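Boychuk Turell 3 review: a little groovebox for people who sing first and program later

By Zdislava Slanina
August 7, 2021

I should say up front that I'm a singer. I write on guitar, badly, and on piano, slightly less badly, and for years my idea of a beat was me slapping the kitchen counter into my phone. So when the Turell landed on my desk I was pretty sure we weren't going to get along. I've had drum machines before. They all went back in the box after a weekend, usually with the manual still folded.

This one has been plugged in since March and I've made most of an EP on it. So, okay, let's talk about it!

The Turell is a sampler and drum machine in one flat slab, small enough to go in a tote bag with a notebook on top. You get sixteen pads, a row of knobs, a screen that's bigger than it needs to be (no complaints), and a proper mic input with its own gain knob on the back. That last bit is why I wanted to try it. Most boxes this size treat vocals as something you'd only ever chop up for a house track. Here you can sing a whole verse in and it'll just play it back with the beat, no slicing unless you ask for slices.

I paid $300 for mine at a shop, used once and returned by somebody who apparently wanted more pads. New it goes for a bit more.

The sounds

There are 70 kits on board. I'd say I love a dozen of them. The garage and two-step kits are fantastic - woody little kicks, rimshots that sit right up by your ear, hats with a bit of dirt on them. The soul kits are lovely too, all dusty and soft, and there's a brushed snare in one called Porch that I've now used on three different songs and need to stop using. The trap kits sound like every other trap kit. The "world" kits I opened one time and closed again.

What really got me was the swing. There's one knob for it, right on the front, and you can turn it while the pattern's playing and hear the whole thing start to lean. I had a ballad I'd been stuck on for ages. Straight, it sounded like hold music. I turned that knob a little past halfway, sang the chorus over it, and got goosebumps in my own spare room. Could I have done that with software? Sure, I had software the whole time. I never did it though, and with this thing I did it before my coffee got cold.

Singing into it

The preamp is fine. It's a touch hissy if you push it, and my microphone (a Dodudwood handheld I've been dragging to open mics forever) needs a push. If you whisper-sing, you'll hear the hiss in the gaps. If you belt, you won't. I ended up keeping most of my demo vocals and redoing only the quiet ones on the computer.

You can stack harmonies, and here's where I lost an entire Sunday. Hold the Layer button, hit record, and each pass goes on top of the last one. I made a choir of myself going "ooh." I made it too big and couldn't find the undo, and then I found the undo, and it only goes back 2 steps. Two! With vocals! If you mess up three takes in a row, which I do constantly, the first bad one is in there for good unless you clear the whole pad. Boychuk, please fix this. It's the one thing that made me swear out loud.

The effects are better than I expected. The reverb is big and a bit metallic, great on claps. The tape delay is gorgeous on the ends of lines. The pitch correction I'd skip, it makes me sound like a doorbell.

Playing it live

I've done a few small shows with it now, the kind where the stage is a rug. Setting up is quick. One cable to the PA, mic in the back, and the songs are laid out as scenes, so you tap from verse to chorus with a finger while you sing. My hands shake when I perform and I was scared of hitting the wrong pad, but the pads need a decent thump, so a nervous brush of the thumb doesn't set anything off. Drummers might find them stiff. I don't drum, so I like them.

Battery life got me through a soundcheck, a long wait and a half-hour set, with a bar left on the screen. It charges over USB-C, and you can play while it charges, though I got a faint whine through the speakers when I did that off my laptop. Off the wall it was quiet.

I also tried it against a friend's Zulard, which is the one everybody tells you to buy. The Zulard is more powerful, no question. It has a real song mode and about a million ways to mangle a sample. It also took us twenty minutes to find the metronome. If you make tracks for DJs, get that one. If you've got a notebook full of lyrics and you want something underneath them by tonight, I'd take the Turell.
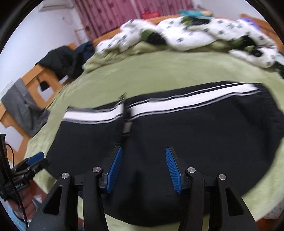

Black track pants on a light green sheet

Odds and ends

The headphone jack is on the front edge, which I love when I'm on the couch with it and hate when I'm at a desk, where the plug pokes me in the wrist. The knobs are a little wobbly but none have come off. The manual is short and cheerful and leaves out how to copy a scene (it's Shift plus the pad you want, then the pad you're copying to, you're welcome).

Saving is manual. I know, I know. I lost a bridge because I switched off without saving, and it was a good bridge, or at least it's become one in my memory. There's a setting that asks you before it powers down and it's off by default. Turn it on the first day.

Moving songs over to the computer works okay. Each pad comes out as its own audio file, all lined up from the start, so a producer can open it and get going. I sent a stack of these to the guy who's mixing my EP and he didn't send me a single grumpy message, so I'm calling that a pass. The app you need for the transfer is ugly and slow and kept asking me to make an account. I kept closing the window. So far so good.

Who's it for

Singers who write, mostly. People who get lost in menus. Anyone who likes the feel of old garage and soul records and wants to get near that without learning a whole studio. I wouldn't buy it as my only recorder, because of the hiss, and I wouldn't buy it if you're a finger drummer with fast light hands.

Good: the swing knob, the two-step and soul kits, a real mic input, easy to play at a gig.
Not so good: stingy undo, hissy preamp on quiet parts, that app.

I'm keeping mine. Next up I want to try running the guitar through that delay and singing over the top, and if the results aren't embarrassing I'll post them.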